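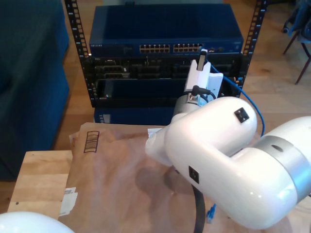
Getting the house wired, part two

2026-02-25

The electrician came back on Monday and finished the run to the loft room, so every room upstairs now has a socket in the wall. Downstairs is still waiting on the plaster.

I had meant to do the whole job myself. I bought a drum of cable with 330 metres on it, drilled through one joist, and then Piret Venckus from next door came round and asked if I knew where the old gas pipe went. I didn't. I rang Heltby the next morning and they sent Mebrat Endale, who found the pipe with a detector and moved my route over by 15 centimetres.

What I'd do differently:

Label both ends of each cable before pulling it. I labelled one end and spent Saturday evening with a tester working out which was the back bedroom.

Leave more slack at the cupboard end. Two of mine only just reach.

Buy the wall boxes first. The ones I ordered were too shallow for the sockets and had to go back.

The cupboard under the stairs gets warm with the door shut, so I've taken out the bottom panel and will fit a vent there in March. The coats have moved to the hall, where they are in the way.

Speeds are fine. The back bedroom used to drop out in the middle of calls and hasn't since Monday. I still need to fill the holes in the landing ceiling and find a paint that matches, which will probably mean doing the whole ceiling again.

Part three when the plaster is dry.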